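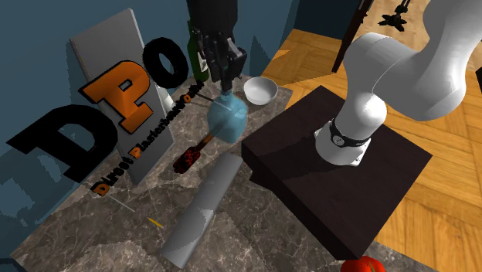
A blue bottle on a gray marble tabletop.

Summer placement applications close in May

Students looking for paid work experience this summer still have time to apply through the Placement Office. There are 28 positions open with local employers, and applications are accepted from students in any major, including those finishing their second year.

Most of the placements run for eight weeks. Hukuvel is taking students for its accounts and customer service teams, and Pikura has openings in marketing and in purchasing. Skekard has asked for students with some spreadsheet experience, though the office can arrange a short refresher before the start date. Villaseñor is new to the program this year and is offering two positions in its translation department. Applicants for those should be comfortable writing in both English and Spanish.

Every placement is paid. Students who complete the full eight weeks also receive a travel grant of up to $2,000, depending on the distance from their home address. Last summer the average grant was $1,593. Receipts are needed for anything other than mileage, so keep them from the first day.

To apply, send a one-page resume and a short cover letter for each position you want. You can apply for up to three. Please write a separate letter for each employer – the same letter sent three times is easy to spot, and employers do compare notes. References are not needed at this stage.

Lionel Besnard, who coordinates placements, is holding drop-in resume reviews in Room 29 of the Student Services building, from noon to 2 p.m. on weekdays until the deadline. Bring a printed copy. Reviews take 15 minutes and no appointment is needed, but expect a wait during the last week.

Interviews will be held on campus in the second half of May. Students who will be away by then can ask for a phone interview on the application form. The form and the full list of positions were posted on the Placement Office page on April 15, 2018, and paper copies are at the front desk.

Students who already have an offer from another employer may be able to register it for credit. Ask at the desk for the separate form, and have it signed by your supervisor before you start work.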